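Behaviour cloning: validation loss goes down but success on the table does not

bimov
Posted 29th May

Hello all. I am training a policy for a two-arm table clearing task at our lab in Estden. We have 49 demonstrations by teleoperation, and every one finishes with all the rubbish in the bag. The validation loss became lower for the whole training, but the best checkpoint by loss succeeds in only 4 trials from 22. An older checkpoint with worse loss looks better on the real arms. Is my validation split wrong, or is this normal? Which number should I put in the paper?

Pons
It is normal, don't worry. More data will help.

skirkley_lab
I had the same problem in November, so I write a little longer.

The validation loss is measured only on states which the human operator visited. When your policy makes a small error, it goes to a state that is not in the demonstrations, and the next error is bigger. The loss does not see this. For the paper I would report the success rate on the real arms, with the number of trials, and put the loss curve in the appendix.

Please also check how you split. If you split by single time steps, almost the same moment is in both sets and the loss looks too good. Split by whole episodes.

Our own task is similar to yours: one gripper keeps the paper bag and the other one is free to pick from the mat.

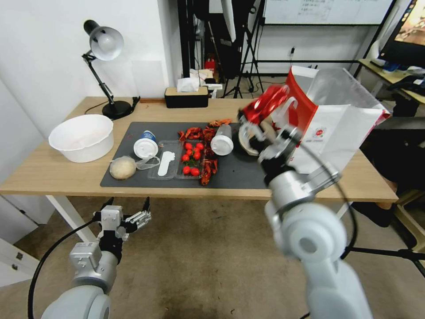
Should I choose the checkpoint by the lowest loss or by trials on the robot?
By trials on the robot. Take three or four checkpoints from different parts of the training, run each from the same starting layouts, and keep the one with most successes. Then make the final test with new layouts, otherwise your number is too optimistic. Ours was step 2867, quite early, and the loss was still falling after it.

If you have no time for many trials, count the partial stages also (object grasped, object over the bag, object released). They give you more information from each run.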